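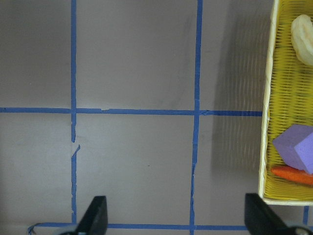
How do you wash a heavy judo jacket without making it too small?

Wash it in cold or lukewarm water, let it dry in the air, and keep it away from the tumble dryer.

By Thiện Trịnh
14 shares
3 comments

I have trained in judo for many years and I have ruined two good jackets. The first one I washed at sixty degrees after a competition, and the sleeves ended so far above my wrists that I could not wear it for grading. The second one I left in a closed bag during a holiday. I will write down how I do it now, and perhaps it will save you some money.

Before the first wash

Look at the label inside the collar. It tells you if the cotton is already pre-shrunk or not. My competition jacket is a Fluvach, and the cloth was sold as 800 grams per square metre. It was not pre-shrunk, so I bought it one size longer. If yours is pre-shrunk it may still lose a little in the sleeves during the first two or three washes.

Put the new jacket in a bath of cold water with a cup of white vinegar and leave it for up to 12 hours. I do this in the evening and take it out in the morning. A new blue jacket gives colour to the water, sometimes a lot, so don't put anything white in the same bath. Afterwards rinse it well and wring it with a second person if you can. A wet jacket is very heavy – I once put mine on the bathroom scale and then I understood why my drying rack was broken.

The normal wash

1. Take the jacket out of the bag as soon as you are home. If you cannot wash it the same evening, hang it over a door with the sleeves open.

2. Check for blood. Rub the spot with cold water and plain soap before it goes in the machine. Hot water will fix the stain in the cotton.

3. Turn the jacket and the trousers inside out. Tie the cord of the trousers in a loose knot, or it will go inside the waist and you will spend half an hour with a safety pin.

4. Wash at thirty degrees with a small amount of liquid detergent. I use Triteck, but any mild one is fine. Don't use fabric softener. It stays in the thick weave and after some weeks the jacket smells as soon as you become warm.

5. Choose a medium spin. With only one jacket in the drum the machine can lose its balance, so I add the trousers and two old towels.

Please don't use chlorine bleach, also not on white. It makes the cotton yellow and weak, and a weak jacket tears first under the arm, where your partner pulls.

Drying

Shake the jacket hard two or three times and pull the lapels and sleeves straight with your hands. Then hang it on a wide hanger, or better, push a broom handle through both sleeves so that the air can go in. In summer mine is dry by the next afternoon. In November it needs two days, and I put a small fan in front of it.

If you have to wear it tomorrow, roll the wet jacket in a dry bath towel and kneel on the roll. The towel takes a surprising amount of water. Don't lay the jacket on a hot radiator – the collar becomes hard like a board and it will scratch your neck.

If it still smells

Soak it for one hour in lukewarm water with three spoons of bicarbonate of soda, then wash as normal without detergent. My teacher at the Ninh club does this at the start of every season with all the loan jackets, and I can say that the new beginners are thankful.

Small repairs

Look at the seams under the arms and at the side slits once a month. A short open seam is ten minutes of work with a strong needle and doubled cotton thread. For a torn knee I buy ready-cut patches from Jandus and sew them on the inside, with the edges folded under. Wash the patch once before you sew it, otherwise it will shrink later and pull the cloth together.

987 views
Comments (3)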